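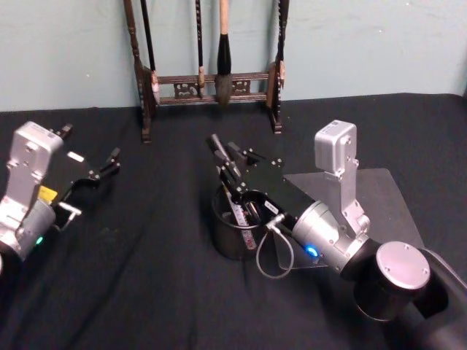 About Stirnex

Stirnex supplies water-based inks, sizing compounds and archival papers to schools, print studios and conservation workshops. The company was formed by the merger of two smaller suppliers, Fullard and Matos, and still runs their production lines separately. Fullard makes inks and binders. Matos cuts, coats and packs paper.

The current catalog lists 409 items, of which 100 are kept in stock in every standard size. The rest are made to order, normally within eight working days. Each batch of ink is tested for pH, viscosity and lightfastness before release, and a retained sample is stored under the batch number – customers may request the test sheet at any time. 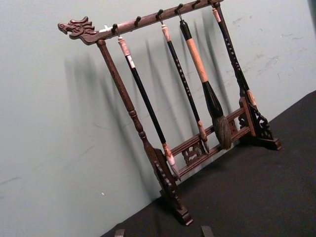

Ollard, Jul 24, 2024

The Ollard site has completed the move to a single batch-numbering system. Labels now carry one code for both ink and paper. Older labels remain valid, and stock bought under them can be reordered by quoting the previous number. Technical director Fernanda Azevedo is responsible for the changeover and for all product data sheets.
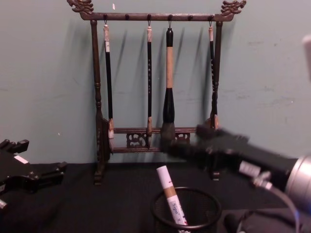

Paper sizing determines how far a water-based ink spreads before it sets. Matos offers unsized, half-sized and fully sized sheets, and the data sheet for each gives the absorption rate. Calligraphy brushes are best stored hanging, on a rack with a top crossbar like the dark wooden one shown, so that water drains away from the ferrule or binding. We do not sell racks. Brush care notes are included with sample pack 734, which will be reissued in September with two added paper weights.

Orders and technical questions are handled by the Ollard office.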